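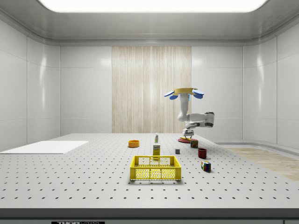
Doina Golob
Part numbers lose their leading zeros when I open the Mastham export in a spreadsheet. The file has 316 rows. Retyping is not an option.

Viorica Kolev
Don't double-click the file. Use the import dialog and set that column to Text. 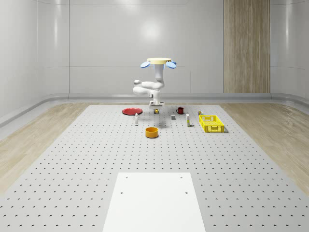
The zeros are still in the export – the spreadsheet drops them on opening. Check with a plain text editor.
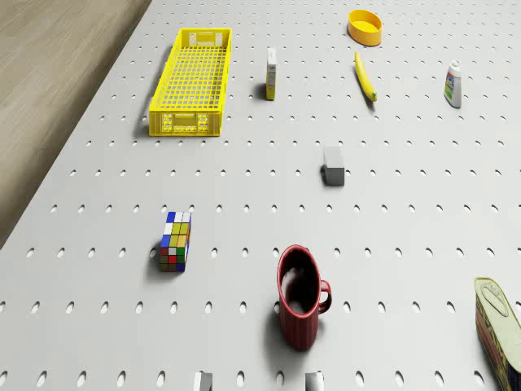 Other replies

Ffion Gough
Mine did the same. A custom format of 000000 puts them back on screen.

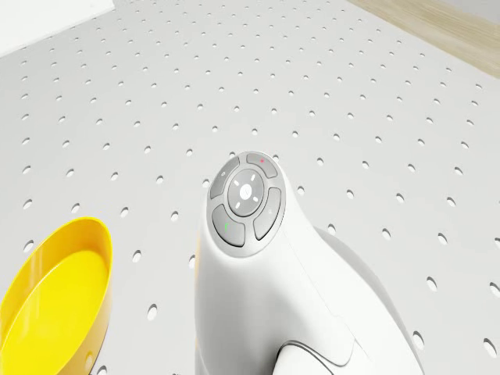 It only works if every number has the same length, and the stored value stays short.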